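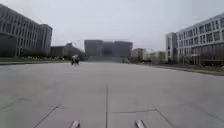
Clavero Racing will start the season in June with a new brake supplier. Joana Guerreiro, the team manager, signed with Pasora over the winter after three years on parts from a larger maker.

"We weren't unhappy with the old brakes," she said. "We were unhappy with the waiting. If we cracked a disc on Sunday, we could be two weeks getting another one. Pasora is a two-hour drive from our shop."

The deal covers discs, pads and fluid for both of the team's touring cars. It runs for two seasons, with an option on a third. Guerreiro would not give a price but said it is a mix of free parts and a discount. The Pasora name goes on the front fenders and the drivers' sleeves.

Testing has been going on since the contract was signed. The team has covered 2,167 miles on the new setup, most of it with Tuấn Ung driving. He said the pedal took some getting used to.

"It bites earlier," Ung said. "The first morning I was stopping short of every corner and getting on the gas again like a beginner. By the afternoon I had moved my markers up and it was fine. I like it better in the rain, too. I can feel when the wheel is about to lock."

His teammate, Ronja Aasen, has had less time in the car. She missed one test with a sore wrist and did 14 laps at the next.

"I can't tell you much about wear yet," she said. "Ask me after the first long race. The old pads went off after an hour and you just drove around it."

Pad wear is the part Raquel Rebelo, the chief mechanic, is watching. She measures every pad at each stop and sends the numbers to Pasora the same night. The rears have been lasting well. The fronts are wearing more on the inside edge, and Pasora is changing the backing plate.

"They called me back the next day with a drawing," Rebelo said. "I'm used to filling in a form."

The new plates are due before the last test. Guerreiro said the team will carry 10 sets of front pads to the opening round, more than it expects to use, and the truck has already been repacked to fit them.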